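FOR RELEASE 31 Dec 2021

Florner to Open Community Fitness Studio With Free Classes in February

Giltau location will offer strength, mobility and walking programs for adults returning to exercise

GILTAU – Florner, an operator of neighborhood fitness studios, announced that it will open its newest location in Giltau in February. The studio will offer small-group strength training, low-impact conditioning and a guided walking program, with classes scheduled from early morning through late evening.

The opening will be marked by a four-week introductory program called Lenz, which will be free to the first 200 adults who register. Participants will attend two sessions a week and complete a short mobility assessment at the start and end of the program. Registration does not require a membership, and no payment details will be collected.

"Many adults in Giltau have told us that they would like to exercise again but do not feel comfortable walking into a large gym," said Pornthip Sriwong, chief executive of Florner. "The Lenz program gives them a set time, a small group and a coach who knows their name. We are pleased to bring it to this city."

Each Lenz session will last 45 minutes and will be limited to 10 participants. Sessions will begin with a warm-up on the floor mats, followed by strength work with resistance bands and light dumbbells. Coaches will offer seated and standing versions of every exercise. The final part of each session will be given to stretching and breathing.

The program was designed by Kittipong Hemmin, head of training at Florner, who has led the company's coaching staff for 5 years. Mr. Hemmin will be based at the Giltau studio through the spring and will teach the first evening group himself.

"We have kept the movements simple: squats, rows, presses and carries," said Mr. Hemmin. "People who practice these regularly tend to find stairs and shopping bags easier to manage, and that is the result most of our members ask for."

Equipment for the studio will be supplied by Bekero under a multiyear agreement with Florner. The agreement covers rowing machines, stationary bicycles and adjustable benches, along with maintenance.

A supervised activity room for children ages three and older will be open during daytime classes at no added cost. Dalia Laur, director of family services, will oversee the room and its staff.

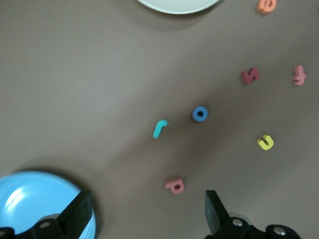 Foam letters and plates on a tabletop.

Florner will also provide 1,000 printed home exercise guides to residents of Giltau. The guides will be available at the studio's front desk from opening day while supplies last.

Registration for the Lenz program will open in the first week of February. Adults with a medical condition are advised to speak with their doctor before enrolling.

About Florner
Florner operates fitness studios for adults of all ages and abilities, with an emphasis on coached small-group classes.

Media contact
Chaiwat Saithong
Communications Manager, Florner

###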